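February 11, 2020 – dye notebook, Cedville

Third round on the blue for the Gamine scarves. Same wool as before, the Chevalier two-ply, 50 grams per skein. I wound 8 skeins last night and tied each in four places. The ties on the last batch were too tight and left pale bands, so I used loose figure eights this time.

Scoured everything in warm water with a little soap, left it to cool, rinsed twice. Skein 3 still felt greasy at one end. Washed it again.

Dye stock is the one percent mix from September. It had settled, and there were grains at the bottom of the jar even after stirring. Strained it through cloth before measuring. We should make fresh stock before the next order.
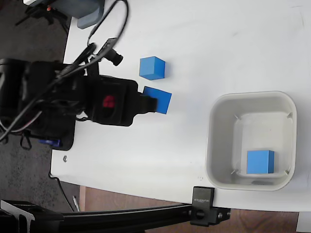
*Blue cubes and gray bin on the white tabletop.*

Pot A: skeins 1 to 4, vinegar added at the start. Pot B: skeins 5 to 8, vinegar held back until the pot reached 159 F, then added in two parts. Both pots brought up slowly and held for roughly 77 minutes, counting the time I was on the phone with Fotero about the labels.

Pot A took up the color fast and came out uneven. Skein 2 is the worst, dark on the outside and nearly gray near the ties. Pot B is much better. Some streaking in skein 6, but I think it was folded over against the side of the pot. 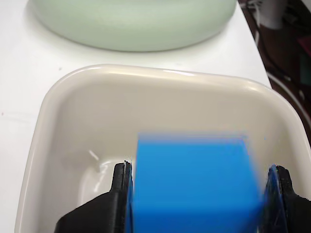 Rinse water from B ran clear on the second change. A needed four and was still giving off a little color. Hung all of them on the back rack, away from the heater.

Ruan Van Wyk looked at the wet skeins and thinks B is too dark for Gamine. I told him to wait until they dry – the last lot went up almost a full shade.

To do:

- Compare dry skeins with the Gamine swatch by the north window
- Rub test on 2 and 7 with white cotton
- Overdye skein 2, or keep it for samples
- Order vinegar, one jug left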